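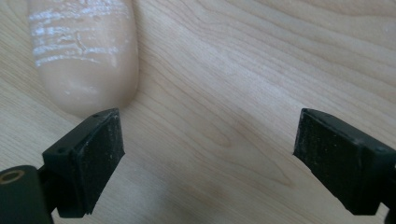 Brolosum legt die Titelliste von "Herkatero" offen und verzichtet auf Superlative

27. Mai 2024. Das Duo Brolosum veröffentlicht im August sein neues Album "Herkatero". Die vollständige Titelliste liegt ab sofort vor, ebenso die Angaben zu allen Beteiligten. Wer an dieser Stelle die Wörter "langersehnt", "genreübergreifend" oder "ihr bisher persönlichstes Werk" erwartet, wird sie vergeblich suchen. Die Band hat sie aus dem Entwurf gestrichen, und das Label Sang hat nach kurzer Diskussion nachgegeben.

Brolosum sind Jasmina Stoyanova (Gesang, Tasten, Texte) und Idrisa Kimaro (Schlagzeug, Bass, Produktion). "Herkatero" enthält neun Stücke und dauert 32 Minuten. Zwei der Stücke sind Instrumentals. Gastauftritte gibt es keine, auch keine versteckten, die erst am Erscheinungstag bekannt gegeben werden. "Ich misstraue Platten, die man mir über die Gästeliste verkaufen will", sagt Stoyanova. "Meistens kommt der Gast im dritten Song für acht Takte vorbei und ist dann auf jedem Plakat."

Die Titelliste im Überblick:

1. Nebenkosten
2. Vorläufig
3. Was der Vermieter hört
4. Kabelsalat (instrumental)
5. Zweite Mahnung
6. Halbe Treppe
7. Du klingst wie Werbung
8. Restlicht (instrumental)
9. Herkatero

Das Titelstück steht am Schluss und ist mit knapp sechs Minuten das längste der Platte. Was "Herkatero" bedeutet, wird die Band in Interviews voraussichtlich gefragt werden. Die Antwort vorab: Das Wort ist ausgedacht, es stand als Arbeitstitel auf einer Festplatte und blieb stehen, als sich für das Stück kein besserer Name fand. Deutungen über verlorene Städte oder Anagramme, wie sie nach dem letzten Album in einigen Foren die Runde machten, möchte Kimaro weder bestätigen noch fördern. "Man kann da viel hineinlesen. Ich würde trotzdem erst mal zuhören."

Aufgenommen wurde in zwei Abschnitten, beide Male im eigenen Proberaum und ohne externen Produzenten. Das Label hatte einen solchen vorgeschlagen. Kimaro hörte sich dessen letzte Arbeiten an und lehnte ab: Alles sei sehr laut gewesen und alles sehr gleich. Ob die Entscheidung richtig war, wird man im August hören können. Die Band selbst ist sich bei mindestens einem Stück nicht sicher. "Halbe Treppe" flog während des Mischens zweimal von der Platte und kam zweimal zurück. Stoyanova hält den Refrain bis heute für zu gefällig, Kimaro den Rest des Stücks für zu lang.

Musikalisch schließt "Herkatero" an den Vorgänger "Dasodent" an, allerdings mit weniger Spuren und deutlich mehr Bass. Die Gitarren, die auf "Dasodent" noch die Hälfte der Stücke trugen, sind bis auf eine Passage in "Zweite Mahnung" verschwunden. Eine Neuerfindung ist das nicht. Wer mit dem Vorgänger nichts anfangen konnte, wird vermutlich auch hier nicht bekehrt, und eine Pressemitteilung ändert daran wenig.

Eine Vorabsingle erscheint nur deshalb, weil der Vertrieb darauf bestand. Die Wahl fiel auf "Du klingst wie Werbung", ein Stück von gut zwei Minuten über einen Bekannten, der nur noch in Slogans spricht. Ein Video dazu ist nicht geplant. Auch auf beschleunigte, verlangsamte oder sonstwie für kurze Clips zurechtgeschnittene Fassungen wird verzichtet. Sang hatte drei solcher Fassungen anfertigen lassen. Sie bleiben unter Verschluss.

Skeptisch zeigt sich das Duo auch gegenüber dem üblichen Karussell der Sondereditionen. "Herkatero" erscheint digital, auf CD und auf schwarzem Vinyl. Die Vinylauflage beträgt 1.355 Stück. Die krumme Zahl hat keinen tieferen Sinn, sie ergibt sich aus den Vorbestellungen des Handels und dem Kontingent für den Eigenverkauf bei Konzerten. Die Platten sind nicht nummeriert und nicht signiert. Sollte die Auflage vergriffen sein und weiter Nachfrage bestehen, wird nachgepresst. Käuferinnen und Käufern, die auf eine Wertsteigerung hoffen, rät das Label von der Anschaffung ab.

"Es gibt Leute, die haben vier Farben derselben Platte und keinen Plattenspieler", sagt Kimaro. "Denen wollte ich nicht auch noch eine fünfte andrehen."

Konzerttermine stehen noch nicht fest. Geplant sind Auftritte in kleineren Häusern im Anschluss an die Veröffentlichung, doch die Verhandlungen laufen, und die Band möchte keine Städte ankündigen, die später wieder von der Liste verschwinden. Bei der letzten Tour war genau das passiert. Sicher ist bisher nur, dass das Album nicht am Stück gespielt wird. Stoyanova findet solche Abende als Zuschauerin ermüdend und sieht keinen Grund, sie dem eigenen Publikum zuzumuten.

Über Brolosum

Jasmina Stoyanova und Idrisa Kimaro spielen seit der gemeinsamen Studienzeit zusammen, zunächst in einer fünfköpfigen Besetzung, von der die beiden übrig blieben. Ihr Album "Dasodent" erhielt freundliche und weniger freundliche Kritiken. Aus beiden darf weiterhin zitiert werden. "Herkatero" ist ihre zweite Veröffentlichung bei Sang.

Hinweise für Redaktionen

Rezensionsexemplare werden auf Anfrage als Download oder CD verschickt, Vinyl nur in Ausnahmefällen. Besprechungen bitten wir nicht vor dem Erscheinungstag zu veröffentlichen. Interviews mit der Band sind telefonisch oder persönlich möglich, Fragebögen per E-Mail werden nicht beantwortet. Eine vorherige Freigabe der Zitate verlangt die Band nicht. Anfragen nimmt die Presseabteilung von Sang entgegen.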